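Aug 23, 2020

Fraction strips, grade 4 set – second pass. Drevham card stock came in, cuts cleaner than the Rinaldi stuff but curls at the ends. Leave under the big atlas overnight.

Counted the strips before bagging: 2,098 total, 1,182 of those halves through sixths. Rest are eighths and up. Lernham wants twelfths too, told them March at the earliest.

Problem – kids in the Uvness pilot kept lining strips up from the middle insted of the left edge, so 2/4 looked longer than 1/2. Add a start line? Tried a thick black one on two sample sets. Better. Thin gray one no good, too faint on the blue.

Teacher sheet still says "equal pieces" in one place and "same-size parts" in another. Pick one. Going with parts.
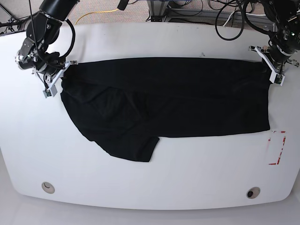
Posted by the math materials workshop | Notebook

Bags: small zip ones split at the seam, go up a size. Labels on the outside this time.

To do – recut the sevenths (off by a hair), fix teh answer key for page 2, ask Lernham re: storage bins.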